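**Treddale, December** - Resel will open its textile sorting room in Treddale this month, taking in used household linen and clothing from 18 collection points across the town.

Items are laid out on black-covered tables, checked on both sides and folded by size. Plain white cloths are handled apart from colored garments. Pieces with cuts or missing corners go to Masanja, a local workshop that turns them into cleaning rags sold in packs of 100.

"People throw out a lot of good cotton," said Preben Holst, who manages the room. "A cloth with a notch in it still has plenty of use left."

A trial held over 3 weeks brought in 148 bags. Drop-off is free. Bags should be tied and kept dry - shoes and pillows are not accepted.
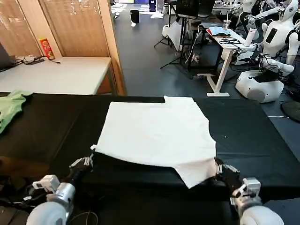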